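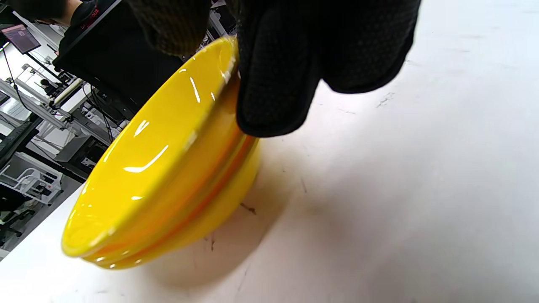 About Weltham Table Hire

We rent out plates, bowls, glasses, flatware, serving dishes, tablecloths. Also folding tables, also chairs. Weddings, church suppers, office lunches, graduation parties, wakes. If people are going to sit down and eat we can probably set the table.

Based in Weltham. Warehouse on the Plaststead road, second driveway after the feed store, green door. Pick up there or have us deliver.

How it started

One wedding, one borrowed van, and a barn with 90 guests coming and 60 plates. The rest got found in a day, out of cupboards and a school kitchen. Nothing matched. Everybody ate. The next week three people called asking where the plates came from and could they have them for their own thing.

So we bought some. Then some more. First two years were out of a garage, dishes in banana boxes, washing up at night in the kitchen. Not recommended. Then the warehouse came up for rent and we took it before we could really afford it. It had a loading dock and a floor drain, that was the whole decision.

We now look after 281 bookings a year, December being the worst of it by a long way. Book early for December. Please.

What we carry

Plain white is most of what goes out. Dinner, salad, bread, soup. The Evangelista pattern is our heavier white with the raised edge, people like it for weddings, it stacks badly and we charge a bit more for it.

Virnska is the colored line. Mix and match, solid colors, good for outdoor parties and kids and anyone tired of white. Not every color is in every size. Ask first if you have your heart set on one.

Glassware: water, wine, champagne, a short tumbler that works for nearly everything. Coffee cups with saucers, and mugs if you don't want to fuss.

Flatware in two weights. Serving spoons, ladles, cake knives, tongs. Platters. Punch bowls, two, one of them is huge, measure your table.

Largest single event so far was 500 place settings, in a tent, in the rain. We can do that again with enough notice. Smallest was a dinner for six and we were happy to have it. There is a minimum charge for delivery but none for pick up.

How it works

Call or email with your date and a head count. A guess is fine to begin with. We send a quote, usually same day, next day if it's Friday. A deposit holds the date. Final numbers one week before.

Pick up is the day before your event, return is the day after. Sunday events come back Monday. If you need it longer just say so, often nothing is going out and we won't charge.

Scrape it, don't wash it. Really. We have a proper machine and it does a better job than your sink at midnight. Food off, back in the crate it came in, done. Glasses upside down in the racks please, and empty them first.

Breakages

They happen. We add a few spares to every order at no charge and you only pay for pieces over that. Price per piece is on your quote so there's no suprise. Chips count as breakages, scratches don't. Keep the broken bits if you can, in a separate box, it makes the counting easier at our end.

Lost teaspoons are the big one. Check the trash. Check it again.

Who works here

Small crew. Two in the office, four in the warehouse and on the vans, extra hands in summer and over the holidays. Most of the warehouse crew came from kitchens or catering so they know what a bad load-in looks like. Everyone washes, everyone packs, office included when it gets tight.

We hire in spring. Lifting involved. A drivers license helps but isn't needed for warehouse work. Email and tell us what days you can do.

Around town

We lend dishes free to the school for its spring supper and to the food pantry whenever they ask, as long as the stock is home. Other non-profits in Weltham and Plaststead get a reduced rate. No form to fill out, just tell us who you are and what it's for.

Older pieces we can't rent anymore go on the sale shelf by the door. Odd plates, discontinued colors, cups with no saucer. There were 207 pieces on it at last count, and it moves fast when the teachers come by for classroom stuff. Cash or card.

Where we deliver

Weltham and Plaststead every day but Sunday. Farther out by arrangment, ask for a price. Stairs are extra, tell us about stairs. Also gravel, also long lawns, also any gate with a code on it.

Hours

Monday to Friday 8 to 5, Saturday 8 to noon. Closed Sunday except for deliveries already booked. If the door is locked ring the bell, we're in the back with the machine running and can't hear knocking.

Page updated April 7, 2018. Prices are on the price list page, not here, they change.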